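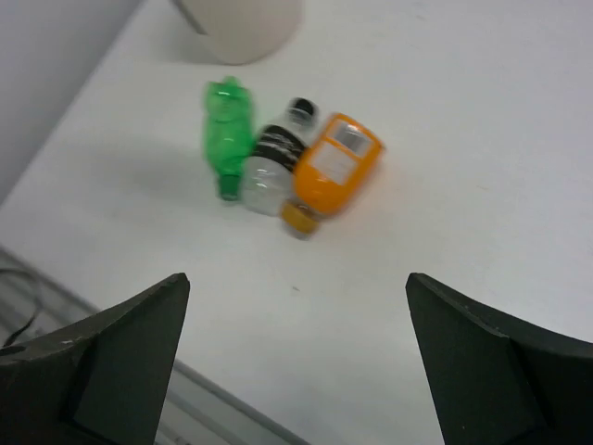

Evening, and the kitchen still smells like burnt onion, but I'm going to write this down anyway before I lose it, because today was the first real day of the walk and I want to remember it properly and not the way I'll end up telling it at parties.

So! Trestach to Larkasside, the long way over the top. I left the guesthouse a little after six with my boots already laced too tight (I always do this, and I always pay for it by the second mile). The owner had left out a boiled egg and a heel of bread wrapped in a napkin, and I ate the egg standing up at the bus shelter like a heron. The village was dead quiet except for a dog that followed me as far as the bridge and then sat down, as if that was the county line for dogs.

The first part is all lane. Hedges on both sides, blackberries mostly past it, but there are a few on the shady side that still taste of something. September is a funny month for walking. I started in a hat and gloves, and by eight I had the gloves in my pocket and my jacket tied around my waist, and by nine it all had to come back on again. I must have stopped for clothing reasons more than for the view.

After the lane you go through a farmyard, and I hate going through farmyards, I feel like a burglar. There's a sign saying walkers welcome, hand painted, but the geese hadn't read it. I went through sideways with my backpack held out between us. Then a gate with a bit of blue rope for a latch, and then the hill, which the guidebook calls "a steady pull." I would like to meet the person who wrote that. It climbs 400 feet in what felt like the length of a parking lot, and the path is all loose stone, so for every step up you slide some of it back again.

I sang on the way up. Badly, and mostly the same chorus, since I can only ever remember choruses.
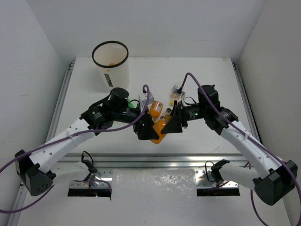

At the top there was wind, real wind, the kind that gets in your ears and makes you feel a little bit drunk. I sat down behind the wall with my back against the stones and had my first coffee out of the flask. It's the Skakari flask, the one I bought in the sale and complained about for a year because the lid drips. It still drips. But the coffee was hot four hours after I made it, so I take back most of what I said.

You can see the reservoir from there, and past it a smudge that I decided was the sea. It might have been cloud. I had the map out and spent a long time trying to fold it so that the part I needed was on the outside, and the wind kept helping, and in the end I just sat on it. I stayed up there longer than I should have. I wasn't thinking about anything much. The job, a little. Whether I'd left the bathroom window open. Then there was a kestrel holding still over the slope, and I watched that until my coffee went cold, and I forgot about the window.

Going down was worse than going up, and my knees would like that on record. Three miles of it, through bracken, with the path disappearing under it every so often. I went wrong once, down a sheep track that ended at a very nice drop, and had to climb back up with my hands. There's a scratch on my wrist I keep admiring.

I ate lunch by the stream, which was cheese and the heel of bread and an apple with a soft side. I took my boots off and put my feet in the water for as long as I could stand (not long!). A couple came past with matching poles and said good afternoon in a way that made me feel I should have had shoes on.

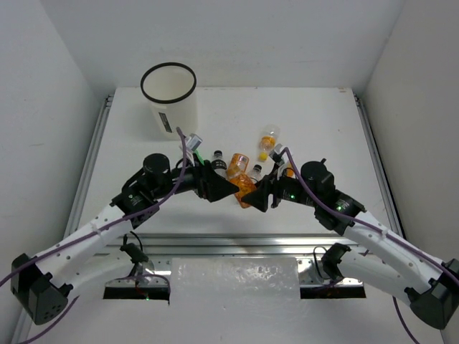

What I got wrong today was the packing. I brought far too much, and most of it was bottles: shampoo, conditioner, sunscreen, bug spray, the blister stuff, a thing of olive oil (why?), all of it clanking around in the bottom of the bag from the lane onward. When I tipped it out on the bed tonight it made the same sort of little cluster as the bottles between those two robot arms, and I stood over it with my hands on my hips and had a talk with myself. The shampoo and the sunscreen are staying. The conditioner is going on the shelf in the hall where people leave things for other people, and the olive oil I have given to the kitchen here, which may be how the onions got burnt.

The place I'm in is called Babalola House and it's up a side street behind the church, number 132, with a green door that sticks. My room has a sloping ceiling and I've already hit my head on it. There's a tiny desk at the window where I'm writing, and the street lamp has just come on outside. Dinner was soup. I had two bowls and could have had more, but I was too shy to ask.

Tomorrow is shorter, and flat if the guidebook can be believed. I need to dry my socks on something, buy plasters if the shop opens early, and lace my boots looser. The radiator is making a ticking noise so maybe it's coming on. Socks going on it now.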